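Minutes, tool box tidy-up meeting, 9th March

I took the notes again, so blame me for the spelling. Nine of us made it, two sent apologies, and we got going once the kettle had finally stopped screaming.

## Pliers

First up was whether the blue-handled pliers stay or go. The metal looks worn and there's a small split in the rubber near the bend of one handle, but I said I'm fond of them and several people nodded. Agreed: keep them, and look again in May.

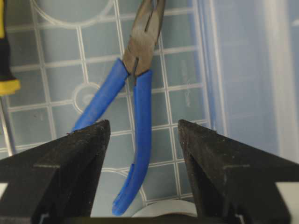

## What lives in the clear box

This took ages! We went with the clear plastic box because you can see what's in it without opening it – the old Vultau tin never gave us that. Pliers, the yellow and black screwdriver, the yellow wire and the red electrical tape all go in. The mallet is too long and stays beside it. The soldering iron stays out too (I'd hate for it to go near that plastic while it's warm).

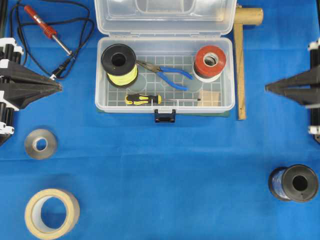 *3 min read*

Someone asked if we should buy a second box from Prantl. We have $53 left in the kitty and the box is $18, so yes, carried with no one against.

Then we had a long chat about tape. The red roll and the white roll share a spot at one end, and I think that works fine as long as people put them back. 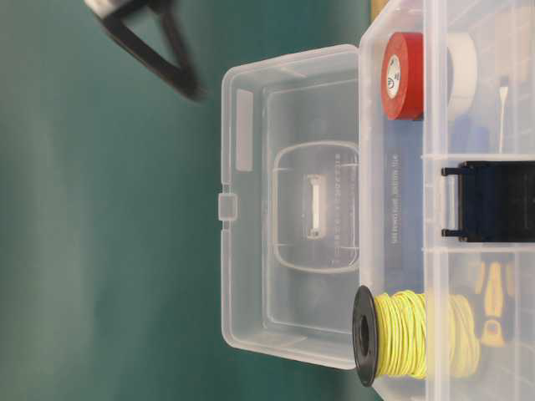

*Lid open, red tape and white tape together at one end.*

## Still homeless

The gray duct tape, the beige masking tape and the blue wire have no place yet. I suggested a hook rail, somebody else wants a basket, and we ran out of time. The wooden ruler can live with the mallet for now. 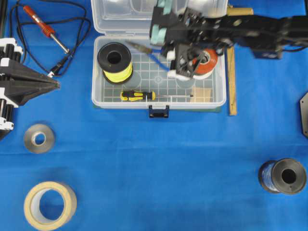
Makthorpe Repair Club

To do before next time: I'll order the box, and whoever has the Clircombe label maker, please bring it back – with the spare roll if you can find it. Next meeting is same place, same time, and it's my turn to bring cookies.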